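Stotach Reports > Retail and Storage > Shelf Keeping in Small Groceries > Section 3

We use cookies to keep this site working and to count visits. Accept all | Manage settings

3. Flexible pouches on the middle shelf

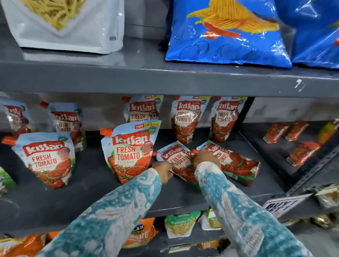
Why do spouted pouches fall out of line more often than bottles? A filled pouch has a soft base that takes the shape of whatever is under it, and the cap puts weight at the top, so a small push from the next pack is enough to tip it.

Figure 1. Ketchup pouches on a middle shelf, with two lying at the front right of the group and the others standing. Snack packs are on the shelf above.

The work in this section was done in August at Chuensuk, a small grocery that sells condiments and snacks from open metal shelving. Waraporn Chaiyaporn kept the shelf log during opening hours and again after closing. Over the month she entered 1524 handling events, where an event is any time a pack was picked up, moved, turned or put back. Almost 2 in every 5 of these involved a spouted pouch.

3.1 Standing and lying packs

We recorded a pack as standing if its base was on the shelf and its front panel could be read from the aisle. Packs on their side or across a neighbor were recorded as lying. The Kissan Fresh Tomato pouches in Figure 1 show both cases. The upright ones present the logo and the orange cap in the same place from one pack to the next, and a price such as the ₹93 on the front center pouch can be read without touching anything. The two at the front right overlap near their top edges and had to be entered as lying.

Mixed sizes made the problem worse. A smaller pouch placed beside a larger one has less to lean on, and it tends to slide under the larger pack when the row is pushed back. The store's earlier practice was to fill any gap with whatever size was at hand. We asked staff to keep one size per row where stock allowed, and to put the smaller size in front when it did not.

3.2 Straightening

Two methods were compared. In the first, taken from the Hatitz stocking guide, the whole group is taken down and set up again from the back. In the second, only the lying packs are lifted and stood against the nearest upright one. The first gave straighter rows but blocked the aisle for longer. The second was quick, and staff kept using it after the log had ended.

Fried noodle snacks and chips on the upper shelf were logged separately under the Stato codes and are treated in Section 4. Their bags hold air and stay up for different reasons.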